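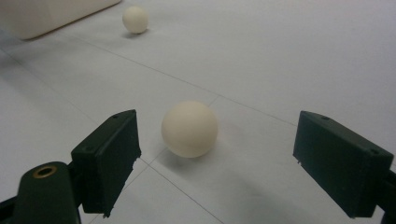
Tullisus Help Home | Getting Started | Hardware | Perception | Planning | Release Notes

Search the guide... Go

4. Setting up the ball-picking task

By the time you reach this section you should have Tullisus installed, the wrist camera showing up in the device list, and the Condori driver talking to your gripper. If any of those is still giving you trouble, please go back to section 3 and take your time with it. I promise the steps below are much more pleasant when the camera feed is already steady, and there is no prize for getting here quickly!

We start with small, light balls on a plain surface, and we do it on purpose. Pale balls on a pale floor are a fairly stern test for the detector, and if your settings hold up there they will usually hold up on a colored mat as well.

4.1 Teaching the detector what to look for

1. Open the Perception panel and choose New Target. Give it a short name without spaces.

2. Set the shape to Sphere and type the diameter in millimeters. For a ping-pong-sized ball, enter 40.

3. Leave Color Matching switched off for now. With cream or white balls it does more harm than good, and the shadow edge gives the detector plenty to work with.

4. Under Selection, pick Nearest First. When two balls are in view the planner will then settle on the closer one and keep the other in its list for later.

5. Press Learn Background with the gripper open and nothing between the fingers. Hold the tool still until the bar fills up, which takes 10 seconds. 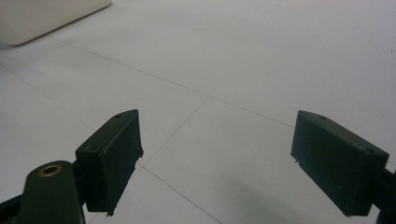 6. Look over the line map that appears once the bar is full. Grout, seams and joints should all be drawn in blue, meaning the software has filed them as floor. If a line is drawn in orange, it has been taken for the edge of an object, and you can click it and choose Treat as Floor.

7. Save the background. You will want a fresh one whenever you move to another spot or change the lighting, and it does no harm to save several and switch between them as you go.

Note: Dark fingers throw a soft shadow near the bottom of the view, and it shifts as you tilt the tool. Tick Mask Fingers so that this region is left out of the depth estimate. The mask is stored with the gripper profile, so you only need to draw it once – unless you change the fingers, of course.

4.2 Tuning the approach

1. In the Planning panel, load the Evska profile. It is our gentlest one, and I still use it myself for anything that rolls.

2. Set Detection Threshold to 60. Lower values find more balls but also a good many crumbs and specks.

3. Set Approach Speed to 10 percent and run a dry pass with Close Gripper unticked.

4. Watch the centering readout as the fingers come down on either side of the ball. A small offset toward one finger is fine, and the planner corrects it before closing.

5. When you are happy with the dry pass, tick Close Gripper and run it again.

Caution: Keep your hands clear of the fingers whenever the status light in the panel is green. The Stop button on screen is handy, but it does not replace a physical emergency stop.

Caution: Don't raise the approach speed and the closing force in the same session. If a pick fails afterward, you won't know which one to blame, and the log is no help with that.

If the planner reports error 136, it has lost the target on the way down. Go back to 4.1, step 5, and learn the background once more before you touch any other setting.

Section revised 19th July by Ambros Wallner, Galwood documentation

Previous: 3. Connecting the camera | Next: 5. Recording and replaying a session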